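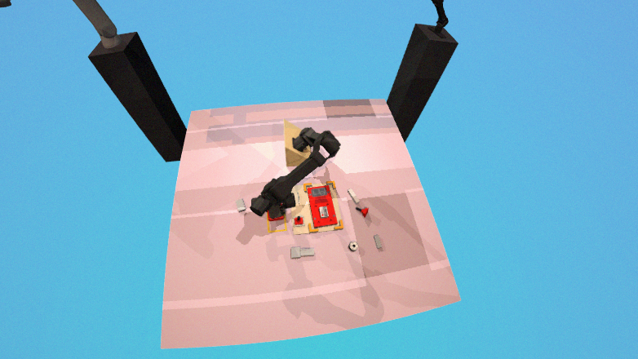

The black arm closes in on the pyramid in the simulator at Drotbridge.

I went to the open day at Drotbridge expecting sparks, noise and maybe a hard hat. What I got was a pink table on a computer screen, and I ended up watching it for most of the morning!

The table isn't real, and neither is the arm. Florian Koller, who runs the simulation side, calls the program Marti, and he sat me down next to him with a coffee while it got to work. There's a red board on a tan plate in the middle, with little gray parts scattered all over the place – a hex nut, a bracket, a pin, that sort of thing. The pyramid was the one I got attached to. It looks so easy to pick up, and then you think about it for a second (where would you even grab it?) and it doesn't look easy at all.

"Flat sides are friendly," Florian told me. "Sloped sides argue."

He had 1,772 practice runs saved from January alone, and he let me pick 10 to play back. Two of mine were complete disasters. In one of them the pyramid shot off the table into all that blue and just kept going, and the whole row of visitors behind us cheered.

Then I got a turn at the controls, which are basically two sliders and a button. I've parallel parked in Kemdale on a Saturday market morning and this was worse. A kid of maybe nine took over from me and had the gripper lined up before I'd finished my coffee – so I went off to find the sandwiches.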